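Milell propose un kit de préhension pour petites pièces mécaniques

Le fabricant de périphériques robotiques Milell commercialise depuis décembre un kit de préhension destiné aux ateliers qui manipulent des pignons, des bagues et d'autres petites pièces tournées ou taillées. Baptisé Pledik, il se monte sur le poignet d'un bras existant et comprend le corps de pince, deux jeux de doigts, une petite caméra et le logiciel de réglage.

Le kit vise les entreprises qui possèdent déjà un bras collaboratif et qui l'emploient à des tâches plus grossières, comme le chargement de bacs ou la palettisation. Milell le vend sans le bras. L'acheteur fournit aussi la table de travail et l'éclairage, deux postes que la documentation traite en quelques lignes et qui demandent pourtant un peu de soin.

Des doigts que l'atelier peut refaire

Les doigts sont ajourés sur leur longueur et se terminent par une face de contact plane. Les fichiers sont livrés avec le kit, et un atelier équipé d'une imprimante 3D peut donc produire ses propres doigts, les rallonger ou en modifier la pointe. Un jeu livré par le fabricant est facturé 17 euros. Le corps de pince est garanti 2 ans, les doigts sont considérés comme des consommables.

« On casse un doigt de temps en temps, surtout au début, quand on règle mal la hauteur d'approche », explique Ramiro Zabala, responsable des méthodes chez Boersma, un sous-traitant en transmission mécanique qui a installé le kit sur son site de Pesden. « On en garde d'avance dans un tiroir. Le remplacement se fait avec une clé, sans démonter la pince. »

Un essai sur des engrenages

Chez Boersma, le kit sert à la préparation de sous-ensembles. Le bras saisit un pignon, le présente à la caméra du poignet, puis le dépose sur un gabarit où l'opérateur reprend la main. L'entreprise a choisi de commencer par les petits engrenages droits, dont la prise par la denture est délicate : un léger décalage suffit à faire pivoter la pièce au moment du serrage.

Le pignon est tenu debout entre les deux doigts, alésage face à la caméra, ce qui permet de contrôler son orientation avant la dépose.

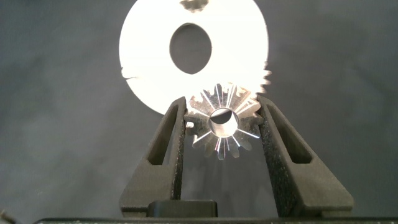

Lumière et reflets

La principale difficulté rencontrée à Pesden tient à l'éclairage. Les faces usinées renvoient fortement la lumière, et une grande pièce claire placée à l'arrière-plan peut apparaître entièrement blanche à la caméra, au point que sa denture se distingue mal. Le logiciel propose un réglage manuel de l'exposition, mais il ne le conserve pas d'un programme à l'autre — un point que Milell dit vouloir corriger dans une prochaine version.

Boersma travaille sur un fond gris foncé et a déplacé l'une de ses lampes. Selon Ramiro Zabala, le contour des petites pièces se lit mieux depuis, même si les reflets colorés sur les faces polies n'ont pas disparu. Il conseille de faire les réglages avec les pièces de production, car des pièces d'essai en plastique mat donnent des résultats trop favorables.

L'apprentissage d'une nouvelle référence se fait en guidant le bras à la main jusqu'à la position de prise, puis en validant l'ouverture des doigts et l'effort de serrage à l'écran. La base de données fournie contient 214 profils de pièces courantes. Les références maison doivent être ajoutées une par une, et l'import d'une liste n'est pas prévu pour le moment.

Disponibilité

Le Pledik est proposé à l'achat ou en location mensuelle. Milell assure une mise en service à distance, comprise dans le prix, et une journée de formation sur site en option. Les brides de montage sont à préciser lors de la commande, le kit n'étant livré qu'avec un seul modèle. La notice est disponible en français, le logiciel en anglais uniquement.

Boersma prévoit d'équiper un deuxième poste à Pesden, cette fois pour des bagues de faible épaisseur. L'entreprise dessine en ce moment des doigts plus courts pour cet usage.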